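O ranking de inverno que ninguém me consegue explicar

Recebi em janeiro o convite para acompanhar a etapa de Skultholm do circuito de freeride e voltei de lá com mais dúvidas do que levava. Gosto de snowboard há tempo suficiente para saber que as notas dos juízes são sempre discutíveis. O que me incomoda agora é outra coisa: o novo sistema de pontos.

Em teoria é simples. Quem ganha uma etapa leva 1000 pontos, a final em Dornisov vale 2000, e contam só os 2 melhores resultados de cada atleta. Na prática, Zdeňka Krajčí fez cinco etapas, esteve no pódio em três, e acabou atrás de uma rapariga que apareceu em Skultholm, ganhou, e só voltou a calçar as botas na final. Dizem-me que isto protege os atletas de lesões. Talvez. Também protege quem tem dinheiro para escolher onde compete e quando treina, e disso ouvi falar muito pouco.

Perguntei à organização de onde vinha a tabela. Mandaram-me um PDF de duas páginas em que o oitavo lugar vale 637 pontos. Porquê 637? Não há fórmula, não há nota de rodapé. O Igor Pešek jura que é uma curva copiada do esqui de montanha e ajustada à mão, mas não me mostrou nada que o prove, por isso fica aqui como boato.

Depois há a conversa do «formato para o público». Em Skultholm as mangas foram encurtadas, cada atleta teve uma descida em vez de duas, e o ecrã junto à meta mostrava a classificação com tanto atraso que o pessoal na bancada aplaudia a pessoa errada. Se isto é pensar no público, dispenso. Prefiro apanhar frio mais uma hora e ver a segunda descida, que é onde se arrisca a sério.
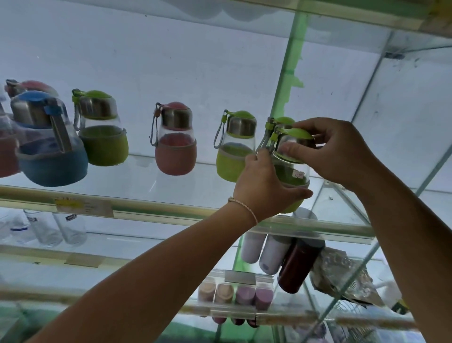
Branislav Zeman escreveu-me a discordar de quase tudo: acha que com duas descidas a neve da parte de cima fica tão marcada que os últimos a partir já não têm hipótese, e que uma só, com a ordem sorteada, é mais justa. É um bom argumento — mas então que se sorteie à frente dos atletas, coisa que em Skultholm não aconteceu. A lista apareceu colada na porta do teleférico às sete da manhã e pronto.

Prometeram rever a tabela antes da próxima época. Já tinham prometido o mesmo depois de Grorine, e a única alteração que encontrei foi o logótipo no cabeçalho. Vou pedir o PDF novo na mesma.

Artigos recentes
Ok-hee Um e a linha que os juízes não viram
Pranchas Říha: um inverno inteiro com a mesma
Grorine, ou como estragar uma boa encosta
Juraj Štěpánek muda de treinador outra vez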